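April, bag cell, notebook

Started just after lunch and went on far too long, so this is in the order I did things and some of it is crossed out in the paper version.

The Cokell gripper on the left arm has been getting worse for a while. We'd all been blaming the storage bags (fair enough, they're horrible things to pick up, slippery and full of air and never the same shape twice) but I watched a run of pinches this morning with my nose practically on the bench and the fingers weren't meeting properly. Tips touching at the top, daylight at the bottom. On a towel you'd never notice. On a thin bit of film it matters enormously, and the bag just slides out while the gripper reports a perfectly happy close.

So the job was: fingers off, clean, check, back on, re-zero, then look at the wrist camera while I was there. I left the bags where they were on the work surface so I could go straight back to the same mess afterwards.

Fingers

Arm to the service pose first, then disable from the pendant, THEN the red button. If you do it the other way round the Derneo controller logs a fault and you have to walk through the whole restart. I did it the other way round. Restarted, made tea, began again.

Four screws per finger. Three came out with no effort at all, which told me most of what I needed to know. The fourth was so tight I thought I was going to round it off. Whoever did this last (it may well have been me) nipped up one corner and forgot the others, and the finger had been rocking on that one screw ever since. There was a nice shiny crescent worn into the mounting face where it had been moving. Not deep. I couldn't feel it with a fingernail, so I've left it alone.

The pads were filthy. A sort of grey felt had built up in the grooves, lint and whatever comes off the textiles, and it was packed in hard enough that I had to pick at it with a cocktail stick before the wipes would do anything. Isopropyl on a lint-free cloth, two goes, let it dry. Please don't use the orange spray on the pads, it leaves them feeling lovely and they grip nothing for a day!

Checked both fingers on the flat plate and they're straight. I was fully expecting one of them to be bent, after the business with the drawer handle, so that was cheering.

Refitting: all four screws in by hand until they just touch, close the gripper gently on the brass shim so the fingers line themselves up, then tighten corner to corner in two passes. A dab of the blue threadlock on each. The little Sheehan torque driver is the one to use and it lives in the top drawer, in the foam. It was not in the foam. It was under the foam.

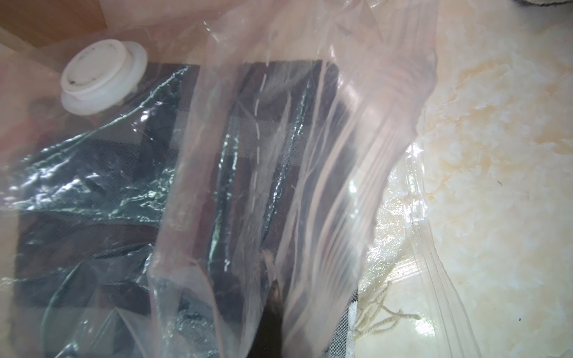
Gripper zero came next. The routine is in the Cokell menu under maintenance, and it wants the fingers empty, clean and pointing down. It closes slowly until it feels contact, opens, closes again, and gives you a raw encoder count at the closed position. The old stored value was 1829. I ran it over and over and it kept settling on the same new number to within a count or so, so I saved it and power cycled to make sure it had stuck. It had. (The last time I did this I didn't power cycle and lost the lot, hence the nagging note taped to the controller.)

Then a sheet of printer paper between the tips, tug. Then a strip cut off a dead bag, tug. The paper was fine straight away. The strip held at the tip and slipped if I put it further down, so there's still a touch of taper between the pads. I could shim it out, but I'd like to see how it behaves for a while first. Cutting shims from feeler stock is a miserable way to spend an evening.

Close force is back down. Somebody, at some point, had turned it up to make up for the slipping, and all that did was stretch the film and put little white stress marks in it. I've set it to 20 on the Cokell scale, which is a scale of their own invention as far as I can tell, and it's enough.

Wrist camera

This was the bit I expected to be quick.

The lens had a smear on it right in the middle, a fingerprint by the look of it. Blower first, then the lens tissue, no liquid. There's a grub screw on the side of the camera clamp that sets the tilt and I'd swear it had crept, as the fingertip was coming out lower in the picture than I remembered. I want the tip well inside the view when the gripper is closed, low and near the centre, with plenty of work surface beyond it. It's easy to overdo it and end up with a beautiful view of your own finger and no idea where anything else is.

Tilted it, nipped it up, ran the arm to the check pose, looked, went back, tilted it again. I went round that loop more times than I'd care to admit. The tilt moves when you tighten the screw, so you have to aim wrong by a whisker and let the tightening bring it right. Once it was there I put a stripe of paint pen across the clamp and the body. If the stripe doesn't line up, the camera has moved. Check it when you start up, it takes a second.

Exposure is the other half of it. Clear film throws back every light in the room, and on auto the camera spends its life hunting: bag comes into view, picture goes dark, fabric disappears, bag goes out, everything blooms. I've fixed it by hand. The setting is 628 in the exposure box and gain at zero, with the blind down and the overhead strip on. If you work with the blind up you'll have to redo it. The highlights on the creases still burn out and I've decided I can live with that, as long as the dark cloth underneath keeps some weave in it. That was my test: could I still see texture through the plastic. If I can see the texture I can tell film from fabric, and if I can tell those apart by eye then I've got somewhere to start when a pick goes wrong.

I did try the polarising film over the lens again. It kills some of the glare at one wrist angle and makes it worse at another, so off it came.
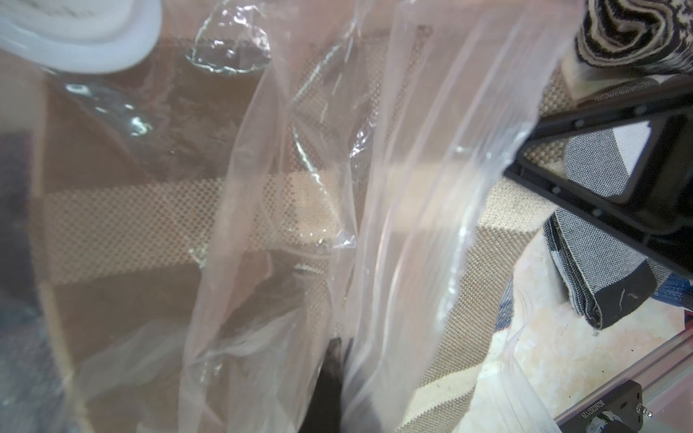
Cable and strain relief

Had a look along the camera cable while the arm was folded up. The sleeve has gone a bit soft and furry where it goes over the elbow, but the cable inside is sound, no flat spots and no dropouts when I wiggled it with the stream running. I moved the second clip along slightly so the loop is longer at full wrist rotation. It used to go properly tight at the end of the turn and I never liked the sound of it.

While I was in there: the connector at the wrist end has a locking ring and it was finger loose. Done up now. I wonder how many of our "random" camera losses were that.

Hoovered the base and wiped down the arm. Don't lean on joint two when you're reaching over, it's tempting because it's exactly elbow height.

Trying it on the bags

Back in teleop with the speed right down. I wanted slow contact on film, from above, to see whether the tip lands where the picture says it will. My old habit was to come in fast and scoop, and all that ever does is push a wave of plastic along in front of the finger.

What seems to work better is to come down with the tip angled, touch, stop, then drag back a short way so that a fold stands up, and only then close. A loose flap that's already standing is a gift and you should take it every time. Flat film pulled tight over something bulky is the worst, there's nothing to gather, and I'd go hunting for slack nearer the edge of the bag. Stay away from the valve. It's stiff, it's about the only hard thing on the whole bag, and if you catch the rim with a fingertip you get a big force spike and the arm stops to sulk.
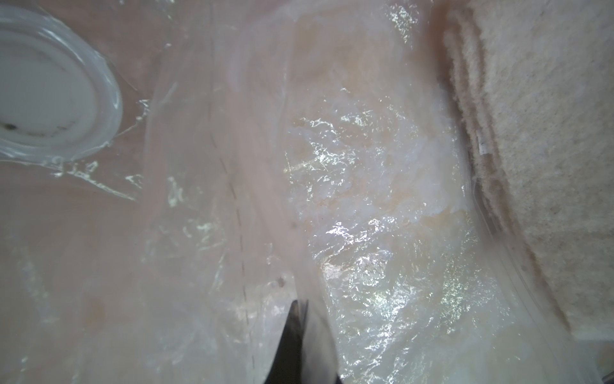
Contact from above, left arm: fingertip against the film, round valve fitting top left.

I wrote down 13 attempts before I got bored of writing, mixed in with plenty I didn't count. The ones I lost were nearly all on tight film. The ones on a decent fold held, and held through a slow lift of the edge, which is a good deal better than this morning! I'm not going to claim more for it than that on one afternoon. I was driving, I'd got my eye in, and I was being far more careful than I would be on a normal run.

One odd thing, not solved. After a long spell on the plastic the pads seem to grip less, then come back if you leave them alone for a few minutes. Static? Warmth from the motor? I held the back of my hand to the gripper body and it was warm but no more than usual. If you see it too, put the time down in the Fesness log along with what you'd been handling, and we can see if there's a pattern.

Left over

Spare pads: one pair left in the tin, want ordering. Ask for the softer ones, the hard ones are no good on film.

The right arm hasn't been touched. Same fingers, same screws, same age, so I'd bet on the same fault. Don't compare left against right until it's been done.

The old zero is pencilled inside the cover of the Cokell manual in case we need to go back to it.

Threadlock wants leaving overnight. The arm's parked and disabled with the tag on the pendant, please leave it be until the morning. Blind is down, strip light off, tea mug is mine.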